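Progress note, Cludden household chores project
To: Mei-kuen Lui
From: Oana Chiriac
Sunday, November 6, 2022

Mei-kuen, sorry this is short, writing between runs. Full tables come with the February report.

Where we are. Kitchen chores are most of the work now. Laundry is parked. Towels fold fine, fitted sheets don't, and I stopped spending time on them. Shop-floor side (shelf restocking at the Zistley store) is moving, see below.

Kitchen. Rice cooker task is the one we said we'd have by now. We have parts of it. Opening a lid: good, 15 out of 18 on the last set. Pouring measured rice: good if the cup is handed over, poor if it has to be picked out of a drawer. Pressing the right button is the weak spot. Flat panels with faint printing are hard for the vision side, glossy black ones worse, and the labels come in whatever language the cooker was sold in. Chow's fix is to have a person point at the start button once and store the spot. Works until someone turns the cooker a little on the table. He is redoing it so the spot is tied to the body of the cooker and not the table. Should of done it that way first.

Clutter. Home tables have stuff on them. Our lab counter didn't, and scores dropped when we moved to real dining tables. Shiny things are the worst, reflections get read as edges. We retrained on 4,000 extra clips and got some of it back, not all.

Zistley. Boxes onto shelves, yes. Bags of anything, no. Night manager likes it, day manager wants it out of the aisle by opening. Fair. Speed still well under a person's and I would not promise otherwise to the board.

Safety. 2 stops since last note, both the force limit doing its job on a stuck drawer. No injuries, no breakage worth listing.

Money. On budget except grippers pads, which wear out faster than Skistwood quoted. Have asked them for a bulk price. No answer yet, will chase Monday.

Next. Button pressing, then a full run from dry rice to cooking started with no help. Then wiping down. Need from you: an OK to keep the second test home through February. Landlord wants to know soon.

Oana 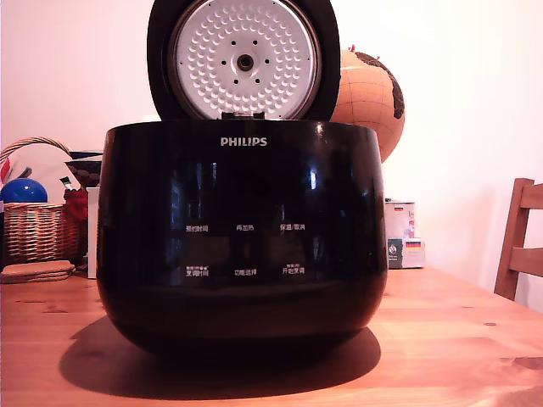 Can a robot cook rice in an ordinary home yet without help?
Not from start to finish. Lid opening is dependable enough to show people, but a person still has to hand over the rice cup and point out the start button.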